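### 4.2 Storage time and loss of resale value

The stock register at Ruddock was the main source for this part of the study. It covers 409 desktop computers taken in from offices, schools and one regional health board, each with an intake date, a donor code and a disposal route. Entries were made in Flida, a stock-keeping program already in use at the depot, and exported at the end of December. Laptops and all-in-one machines were left out. They pass through a separate counter and are priced by a different method.

Storage time is defined here as the number of days between the intake entry and the first entry that assigns a disposal route (resale whole, resale as parts, or shredding). It does not include time spent at the donor's premises before collection. Tomoana argued in an earlier working note that this prior period is often the longer of the two, and interviews with donors support him, but no donor was able to supply dates that could be checked. The estimates below should therefore be read as a lower bound on the true delay.

For 108 of the computers the register shows a route change after the first assignment. Nearly all of these moved downwards, from resale whole to resale as parts, or from parts to shredding. A route change was treated as a new event and the clock was not restarted. The alternative treatment, in which each change opens a new storage period, gave shorter periods but left the ranking of donor types as it was.

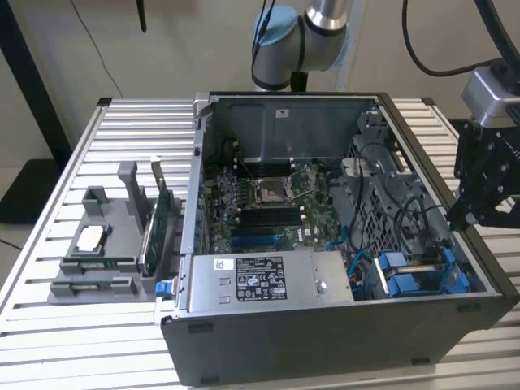 Completeness at intake proved to be a poor guide to final value when recorded as a single yes or no field. Depot staff ticked "complete" if the case was closed and its weight was close to that of others in the same batch, and a case was seldom opened before a route was assigned. The missing item in many of the downgraded computers was small. Figure 3a gives the type of case that a weight check will not pick up: the motherboard is in place and the memory slots and blue expansion slots can be made out, but the processor socket is empty, with its lever raised and the contact area bare. A machine in that state would be coded as incomplete under the revised scheme (code P, processor absent), whereas the original field leaves the decision to whoever lifts it off the pallet. Codes were also added for absent memory, absent storage drive and absent power supply. A computer may carry more than one code.

Two coders applied the revised scheme to the same written inspection notes. Beneš coded the full set and Tomoana coded a subset drawn at random within donor type. Disagreements were settled by going back to the notes, and where the notes were silent the field was left blank. Blank fields were most common among the health board machines, whose drives had been withdrawn under the board's own rules before collection. The notes for that donor tend to record the withdrawal and little else.

Prices were taken from the monthly trade lists issued by Brokidico, which buys whole desktops and sorted parts from the depot under a standing agreement. The lists quote one price per model family and condition grade. They do not record what was paid in any single sale, and discounts for large lots are negotiated by telephone. We had no access to those discounts. The listed price is used throughout, with the effect that absolute values are likely to be too high. The comparison between storage periods is less affected, provided that discounts do not depend on how long a lot has stood in the warehouse. The buyer's office stated that they do not.

The fall in listed price is not even over the year. Most model families hold their price for several months and then drop when a large employer replaces its machines and the trade is supplied with a great many of the same kind. At the Skorari depot, which opened later and takes most of its stock from schools, these drops coincide with the summer holiday. Storage time and month of intake are consequently tangled together in the Skorari data. For this reason the two depots were modelled separately, with month of intake entered as a fixed term in each. 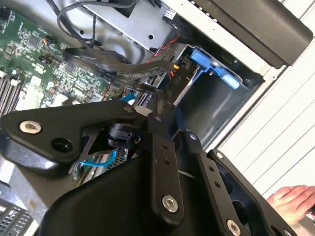 Labour cost was entered as a fixed charge per computer, set by the depot's own time sheets. The charge covers unloading, labelling, inspection and shelving, and takes no account of differences between case designs. Access matters to the inspection part of the charge. With the tower open, as in Figure 3b, the interior can be reached directly, and checking for absent parts adds little to the handling already paid for. The larger share of the time goes on moving pallets and finding paperwork. A separate estimate was made on the assumption that every case is opened at intake, with the extra minutes charged at the same hourly rate. Under that assumption the cost of inspection was recovered for all donor types except the smallest offices, where batches are mixed and each model has to be looked up afresh.

Sensitivity to the price source was tested by dropping one model family at a time and refitting both models. In the Ruddock data the estimate for storage time was stable. In the Skorari data it rested heavily on a single batch of 49 school machines which had been held over while the ownership of the lease was in dispute. Without that batch the sign is unchanged but the interval includes zero, and we place no weight on the Skorari result taken alone.

Repeat donors raise a further difficulty. An office that has seen one batch downgraded may strip the next batch itself, or may send it elsewhere, and the register cannot tell these two responses apart. Donor codes were reissued when Flida was updated, and the link between old and new codes survives for only part of the list. Section 4.3 returns to this point using the collection receipts.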